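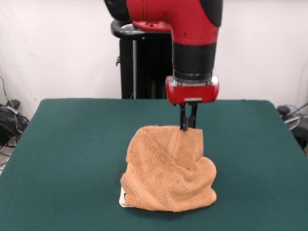
The Oltora arm on the felt table, gripping the orange towel.

Questions we get about the towel-folding build
Updated 5/11/26

What are you all making over there?
We're teaching a robot arm to fold a hand towel, in the back half of the Ronby shared workshop. The project is called Keveck, and it began in October as a chat over the sink about how much we all dislike laundry. The arm bolts to its own stand behind the table, so please don't lean on either one!

Why the green felt?
Sigita Baranauskienė talked us into it, and I'm so glad she did. Our first table was bare and the towel skated away every time the fingers touched it — very funny for one evening, less so by the third. Felt holds the cloth still, and the software has an easier time telling orange from green than it did telling beige from wood.

Does it work on any towel?
Not yet, I'm afraid. Terry cloth is what we've practiced on, mostly because two fingers can get hold of those fluffy loops. Thin dish towels are still a struggle. If you have an old bath towel with a woven stripe near the hem, we'd love to have it — the stripe gives us something to line up on.
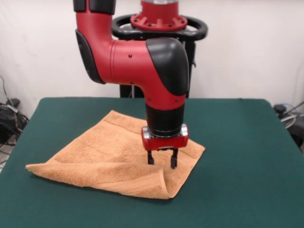
How long does one fold take?
Our best full fold is 13 seconds, and a more usual one is 20. A heap takes longer than a towel that's already spread out, as you'd guess if you've ever emptied a dryer. We have 454 tries saved on the workshop computer, good and bad, and you're welcome to browse them.

Can I come and try it?
Please do! Ask for the Ķēniņš bench at the front desk and someone will walk you back. Long sleeves rolled up, hair tied back, and one person stays by the stop button the whole time the arm is switched on.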